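Door signs for stockrooms, what do you use?
Home > Workspace > Storage and Back Rooms

Plallwood
30 January 2020
So we finally got our stockroom sorted (86 bins, all labeled, I'm so happy with it!) and now people keep wandering in looking for the restroom. I want something on the door. Engraved plate? Vinyl? Printed page? I'd love to hear what has held up for you.

eko_shelves
Printed page and tape, every time! Big letters, two lines, done in five minutes. If the wording is wrong you print another one. We've had ours up since May and it works great.

Cernik
Have to disagree with eko. Paper curls, and tape pulls the paint off when you change it. I paid 50 for an engraved plate and love it. Looks like it belongs there.

eko_shelves
Painters tape, Cernik! Never lost a chip of paint. And 50 buys a lot of paper :)

Ibrahim_backroom
Whatever you pick, put it at eye level and well above the handle. Ours was down by the lever and people had the door open before they read a word. Also, wording matters more than material. "Storage" on its own sounds like an invitation.

Plallwood
Ooh, good point about the wording. What does yours say?

Ibrahim_backroom
I'm on the paper side too. White sheet taped up high on a white door, red characters, 库房重地 on the first line and 非请勿入 under it. So: storeroom, please don't come in unless you're asked. Short and polite, and I think the red does half the work. 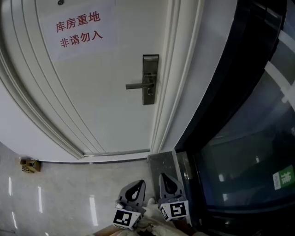 Cernik
Fine, the red wins me over, but I'd still get it engraved. Plallwood, if you do go with paper, at least use heavy stock, 225 gsm or so, and trim the corners round so they don't lift.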